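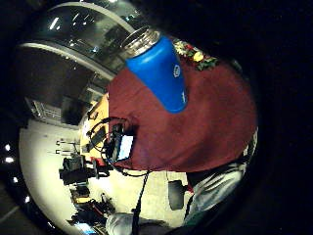

So the budget got signed off in July, and I promised I'd write up how we got there, mostly because Carmela Valentini has asked me three times and I keep giving her a different answer in the corridor.

First thing: I got it wrong the first time round. I'd put nearly everything into the arm (a Serra, lovely thing, very quiet) and left a sad little line at the bottom called "other". Other is where all the money goes! Cables, stands, spare fingers for the grippers, storage drives, chargers, a second set of chargers when the first set wanders off. I had £500 in there for the whole year and we'd have been through it before the clocks changed.

The hand-held grippers were the easy bit. We looked at the Piro and the Mokell, and on paper the Mokell wins. Then you pick one up for a morning of grabbing bottles and folding cloths and your wrist has opinions. The Piro is lighter, the trigger is softer, and the wide lens sees more of the table. We're getting 8 of them, which sounds greedy until you remember that some will always be off for repair.

Cables deserve their own paragraph. I priced up short ones to save a few quid and Carmela just laughed at me. You want enough slack to reach across a table and down to the floor with a person moving about in the middle of it, so long ones it is, and a bag of clips to go with them.

Lead times nearly caught me out as well. Grulix quoted 90 days on the mounts, and I'd planned as if they'd turn up in a fortnight. If I were starting again I'd write the delivery dates down before the prices, then work backwards from when people need to be at the tables.

What we didn't buy: fancy props. Water bottles, tablecloths, a bit of fake greenery, all of it comes from home or the pound shop, and I've set aside a small pot for replacing whatever gets dropped.

Still undecided on the second arm. I've got 3 quotes sitting in my inbox and they're all for slightly different things, so that's tomorrow's job, with a large coffee.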